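**Status:** open, reopened once
**Component:** Vlad (register importer)
**Reported by:** Skitby data desk
**Opened:** 4 December 2025

The Oltitberg lobbying register has 1,674 filings for the year so far. Our copy has the same number, so the dashboard says everything is fine. I don't think it is.

The city's own summary page says 380 of those filings name a foreign client. Ours says 451. Either Oltitberg can't count its own paperwork, which I'm willing to believe, or Vlad is marking people as working for foreign governments when they aren't. We publish that label next to real people's names.

**Reply from Tevano support**

Asked us to clear the cache and run the import again.

**Data desk**

Did that twice. Still 451. I didn't expect a cache to invent foreign clients, but it's done.

**Reply from Tevano support**

Says the difference is "likely due to a timing lag on the source side" and closed the ticket.

**Data desk**

Reopened. A timing lag would change the total too, and the totals match. The city summary and the filings page also carry the same update stamp.

I pulled 30 of the filings we label foreign and read the scanned forms. Most are right. The wrong ones share a pattern: the lobbyist ticked "No" in box 6 (foreign client) and then wrote a mailing address outside the country in box 9. One is a local taxi owners' group whose accountant lives abroad. Another is a housing charity with an overseas post box.

My guess is that Vlad reads the country in box 9 and lets it overrule box 6. The November release notes mention "smarter country matching" and nothing else — no list of fields, no test results. I'd like to know what it was tested on.

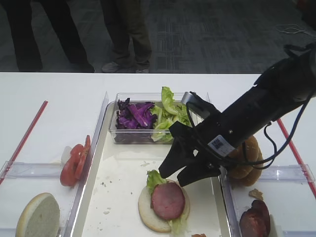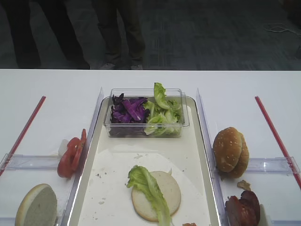 *Purple cabbage and green lettuce in both; the second has one lettuce leaf lying on the bun.*

**Data desk**

Tried on our own copy:

1. Turned off country matching in the Vlad settings. The count didn't move. The switch seems to apply to new filings only, though the help page says it applies to all.
2. Deleted the year and imported it from scratch with matching off. Foreign count: 380.
3. Turned matching back on, deleted, imported again. Foreign count: 451.

So the source is fine and I owe the city clerk's office a quieter opinion. It's the matching.

**Reply from Tevano support**

Confirms that box 9 is read as "a supporting signal." Offers a patch that would show those filings as "possible foreign client."

**Data desk**

No thanks. The form asks a yes or no question and the filer signs under it. If somebody lied in box 6, that's a story for a reporter to check — I don't want an importer hinting at it.

What we need before this closes:

- box 6 decides the label, with no override
- the off switch works on old filings, or the help page says it doesn't
- a list of every filing whose label changed after the November release, so we can correct our pages

Matching stays off at Skitby until then. Please don't close this one again without the list.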